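Speaker notes: Shade, seating and the small public garden
Marcela Kolář, Millunside Parks and Open Space
Delivered to the regional open space forum, 8/16/26

Opening (slides 1 and 2)

Good morning, and thank you to the organizers for the invitation. Acknowledge the host municipality and the staff of the Skollow office, who prepared the site plans used in this presentation.

State the purpose of the talk. Millunside is responsible for a number of small gardens that sit between larger parks and residential streets. Most were laid out when the neighbourhood trees were young. Those trees have since matured, and the seating plans have not been revised to match. The talk covers what the department has learned from reviewing shade and seating together, and what it recommends to other municipalities of similar size.

Mention that questions will be taken at the end, and that the planting schedules are available from the department on request.

Background to the review (slide 3)

The review began in April at Murín Garden, following correspondence from residents of the adjoining seniors' building. Their letters were courteous and consistent. The benches along the south walk were in full sun from late morning until the dinner hour, and the shaded lawn on the north side had nowhere to sit.

Staff recorded the position of shade across the garden at regular intervals through the day and compared it with the location of every fixed seat. Of 147 seating places, 36 were in shade at midday. Pause here and allow the audience to read the plan. The dark hatching is tree canopy; the lighter hatching is building shadow, which moves more quickly and should not be relied upon when siting a bench.

Note for the speaker: if asked whether the figures include the picnic lawn, they do not.

Kinds of shade (slide 4)

Explain that the department now separates deep shade from dappled shade in its plans. Deep shade is valued on the hottest afternoons, but it stays damp after rain and the grass beneath it seldom survives regular foot traffic. Dappled shade is comfortable for a longer part of the season, and people will read, eat and talk in it for extended periods. Honey locust, birch and the lighter maples give good results. Norway maple does not, and the department no longer plants it near seating.

Surface materials should be considered at the same time. A dark metal bench that receives an hour of direct sun may be too warm to use for some time after the shade reaches it. Light-coloured timber is the standard choice at Millunside. Glass and pale stone are accepted for tables where glare toward a path or roadway has been assessed.

Tables under a broken canopy should be level, sturdy and large enough for papers and a drink to be set down together. 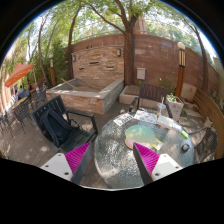

Movable furniture (slide 5)

Introduce the trial at Plodenano Square. The department placed movable chairs and small tables in the square and left visitors free to arrange them. Expected losses were the principal objection raised before the trial. Five chairs were not recovered over the season, and all were of the lighter folding model, which has been withdrawn.

Describe the daily pattern. In the morning the chairs were drawn into the sun near the east gate. By early afternoon they had been carried beneath the locusts. Grounds staff returned them to the storage rail at closing, a task that was added to the existing litter round without additional hours.

Emphasize that movable seating does not replace fixed seating. Visitors with limited mobility require a bench with a back and arms, in a known location, on a firm and level surface. The Plodenano plan retained every fixed bench and relocated the two that received no afternoon shade.

Costs and maintenance (slide 6)

The trial was completed for roughly $3,000, including the storage rail and excluding staff time. Annual maintenance consists of tightening, cleaning and repainting, carried out over the winter at the Skollow yard.

Advise colleagues to budget for pruning. A canopy left unattended closes over, and dappled shade becomes deep shade within several growing seasons. The arborist's inspection should be arranged before any furniture order is placed.

Recommendations (slide 7)

Survey shade in midsummer, on a clear day, before revising a seating plan.
Keep fixed benches on the main walking route and within reach of a drinking fountain wherever possible.
Offer movable seating in squares that are staffed at opening and closing.
Include canopy pruning in the same budget line as the furniture.

Closing (slide 8)

Thank the Murín residents' group for its letters and for its comments on the draft plan. Confirm that the revised Murín layout will be posted at the garden gate and at the Millunside branch library for public comment.

Leave slide 8 on the screen during questions. The contact details for the parks office are in the lower corner.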